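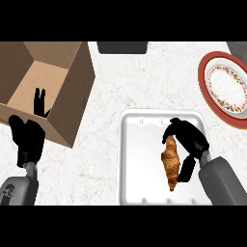
7 min read

About Wukamari

Wukamari builds and rents out two-arm packing stations for bakeries, cafes and small caterers. The station is called Havevix. It stands at a counter, picks up one baked item at a time and puts it into the container the customer ordered. The software we use to prepare each station before it reaches a kitchen is called Dokana. We make both in the same building, and the people who write the software also answer the support phone.

We are a company of 16 people. We have no sales department. If you write to us, an engineer reads it.

How we got started

Wukamari was started by Tuncay Tatlı, who had spent his working life on machines that move cartons. Those machines are fast and they work well when every carton is the same. He wanted to see what could be done with items that are never the same, and he began with pastry. A croissant bends one way or the other, its ends come out thick or thin, and the crust breaks if it is squeezed from the wrong side.

The first place to let us work in its kitchen was Coşkun, a bakery that does most of its business in boxed breakfast orders. We put one station at the end of their packing counter and left it there for 16 weeks. In the first two weeks it was slower than the person next to it and it broke a lot of crust. The bakery kept a tray for the broken ones and the staff ate them. By the end of the trial the station was packing the early orders, and Coşkun asked to keep it. They still have it, with newer grippers.

Most of what we know about packing pastry we learned on that counter. We learned that flour dust gets into a wrist joint in less than a month. We learned that white containers on a white counter are hard for a camera to tell apart, and that lighting from one side helps. We also learned that kitchen staff will move a station without telling you if it blocks a drawer, so the base now has marks for putting it back.

What Havevix does

A Havevix station has two gray arms, each with a black two-finger gripper. They are mounted side by side and share one work area. Either arm can do the picking. Usually one handles the food and the other stays near the next container or box until it is needed.

The jobs we set up most often are these:

Pastry into foam takeout trays
Pastry onto plates for counter service
Closed trays into cardboard boxes
Rolls and small loaves into paper bags

Take the first one. With a croissant going into a foam tray, the right arm does the lifting and holds the pastry over the tray while the left waits, empty, beside the cardboard box. The croissant hangs roughly vertical in the grip, with one pointed end down. Whether it can be laid flat afterward depends on how far the wrist has room to turn, and on a crowded counter that takes some planning. This one motion has been rewritten more times than any other part of our software.

The gripper force is set for each item. A day-old roll can take more than a fresh croissant, and a filled pastry can take less than either. We store these settings by item name so that staff can choose them from a list. There are 200 items in the list at present. If yours is missing, we add it, and there is no charge for that during the first year of rental.

Havevix does not bake, cut, glaze or weigh. It does not fold boxes. It cannot pick up anything with wet icing, and it should not be used for whole cakes. We have tried both and we do not offer them.

What Dokana does

Before a station is delivered, we build the customer's counter in Dokana. This is a simulator. It holds a model of the countertop, the containers, the plates and the items to be packed, along with the two arms. Packing jobs are run there first, many times over, with things shifted each time: the tray a little to the left, the plate closer to the edge, the box turned at an angle.

We include objects that have nothing to do with the job. A real counter has things on it. A plate with a flowered border may be left next to a foam tray, and the station has to leave it alone when the order is for takeout. We change the patterns on plates and the look of the countertop as well, including stone with veining in it, which gave our early software a great deal of trouble. It read the darker veins as the edges of objects.

A new item normally goes through 600 simulated runs before we try it on a physical station. A new container goes through 700, as there are more ways to miss a container than to miss a pastry. After that we test on our own counter with food bought from a shop. Then we go to the customer.

The simulator has limits and we would like customers to know them. It does not model crumbs. It treats crust as one solid surface, so it cannot tell us when a flake will come off. It is good at telling us whether an arm can reach a spot, whether the two arms will get in each other's way and whether a container will tip if it is touched on the rim. Questions about softness and breakage are settled on the real counter.

Customers who rent a station can ask for the Dokana files for their own counter. Some use them to plan a new layout before moving any furniture. You need an ordinary desktop computer with a graphics card to open them. We will send the list of cards that work.

How an installation goes

We begin with measurements. You send us the length and depth of the counter, the height from the floor, and pictures of the containers you use. If you can mail us a few empty containers, please do. Makers change the shape of a rim without changing the product name, and we would like to have the one you have.

Next we build the counter in Dokana and send you a short video of the job as it runs there. This is the best time to ask for changes. If you want the boxes on the other side, or you need a clear space for a register, tell us then.

Two of our people bring the station and set it up. They stay for the first morning of service. After that, one of them comes back at the end of the second week to adjust the grip settings and answer questions. Staff training takes one hour and covers starting, stopping, choosing an item, clearing a dropped item and cleaning the grippers. The fingers come off without tools and can be washed in a sink. The arms should be wiped with a damp cloth and never sprayed.

Rental and service

Havevix is available by rental only. The rental covers the station, the software, replacement fingers and service visits. Food-contact parts are replaced on a fixed schedule even if they look fine. If a station stops working and we cannot fix it by phone, we send a person. We do not promise a time of day for that visit, but we will tell you who is coming.

You can end the rental with one month's notice. We pick up the station ourselves, so please do not try to pack it.

We are sometimes asked if a kitchen can run the station with no one present. It cannot. Someone has to load the items, put out the containers and check the finished orders. In the kitchens we work with, the station takes over the part where the same item goes into the same container for an hour or more, and a person does the mixed orders.

The people here

Tuncay Tatlı runs the company and still does the first site visit for most new customers. The rest of us are split between three groups. The arms group builds the stations and looks after the grippers. The Dokana group builds the counters and objects for the simulator and runs the tests. The field group installs, trains and repairs. People change groups from time to time, and everyone who joins Wukamari spends their first two weeks in the field group, starting with an early shift at a bakery.

Our workshop has a test kitchen with two counters, one stone and one steel. Visitors are welcome by appointment. If you come to see a station, bring your own pastry and containers and we will run them while you are here. Mornings are better, because the afternoon is when we take things apart.

Current work

We are working on a narrower gripper finger for small items such as cookies and mini muffins. It picks well in Dokana and less well on the real counter, and we have no release date for it. We are also adding paper clamshell containers, at the request of customers in places where foam trays are being phased out. Foam will stay supported for as long as customers use it.

Contact

Use the contact form to ask about rental, a workshop visit or an item you would like added to the list. For a station that is already installed, please call the number printed on the base and have the station number ready.

Page last updated February 9, 2025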